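Quiet Before the Reading: A Study of Weekly Torah Discussion in a Small Congregation

Student project report, Introduction to Religious Studies
Prepared by Marichka Moroz and Ferhat Dağdelen
Faculty adviser: Tuulikki Ojala
Submitted 2nd November

1. Purpose

The project examined how members of a small synagogue in Brellumville discuss the weekly Torah portion, and whether a short period of silence before the reading changes the way they take part. The congregation has held an informal study hour before the morning service for many years. In May its lay leader, Severyn Tymoshchuk, agreed that the hour could be opened with silence for the length of the project and that we could attend as observers.

We did not set out to judge the congregation's interpretations. Neither author is Jewish, and the adviser asked us to keep to what participants said and did.

2. Background

The study hour follows the annual cycle of readings. One member reads the portion aloud in English, another reads a short commentary, and the floor is then open. The portions covered during the project came from the Book of Numbers and included the census in the wilderness, the priestly blessing and the complaint over manna. Participants described these chapters as difficult to discuss. Several said that lists of tribes and offerings gave them little to respond to, while the narrative chapters drew comment at once.

Silence has a place in many forms of Jewish prayer, including the standing prayer said in an undertone. Its use before group study is less settled. Two members told us they regarded it as a borrowing from other traditions; a third said that her grandfather had always sat quietly with the book closed before he opened it.

3. Method

We attended 12 study hours. Half began with five minutes of silence and half began in the usual way. The order was set in advance by the adviser and was not announced to the group until each session started.

During each session one of us kept a written record of who spoke, in what order, and whether the remark referred to the text, to the commentary or to personal experience. No recordings were made, in keeping with the congregation's practice on the Sabbath. As writing is also avoided on that day, we took our notes afterward, from memory, outside the building – a limit discussed in section 5. Interviews were held on weekdays and followed a fixed list of questions.
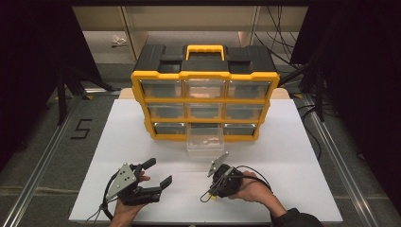
Parts organizer with nine drawers
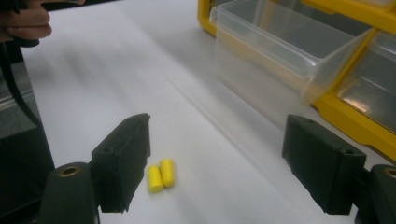
4. Findings

4.1 Participation. After the silent openings, members who rarely spoke were more likely to offer a remark in the first part of the hour. The regular speakers continued to speak, although they tended to begin later. We saw no difference in the second half of the hour.

4.2 Use of the text. Remarks made after silence more often returned to a particular verse. In the session on the priestly blessing, most of the discussion stayed with the word "peace" and with the question of who is being addressed, the people or each person singly.

4.3 Attitudes. Opinion was divided. Xóchitl Salinas, who joined the congregation as an adult, told us that the silence gave her "time to stop being late." An older member found it artificial and said that argument was the proper way into a text. Mr. Tymoshchuk did not express a preference and asked that this be recorded.

5. Limits of the Study

Notes written from memory favor striking remarks over ordinary ones. Our two records of the same session disagreed on several occasions, most often about the order of speakers. Where they could not be reconciled, the remark was left out. Attendance also varied from week to week, and the session on manna was shortened by a family celebration.

The presence of two students may have affected the group. One participant said that she prepared more carefully when she knew we were coming.

6. Further Work

The congregation has chosen to keep the silent opening on alternate weeks. A later project could follow the same group through the Book of Deuteronomy, where the long speeches of Moses may call for a different kind of discussion. We would also recommend that at least one observer be able to follow the reading in Hebrew.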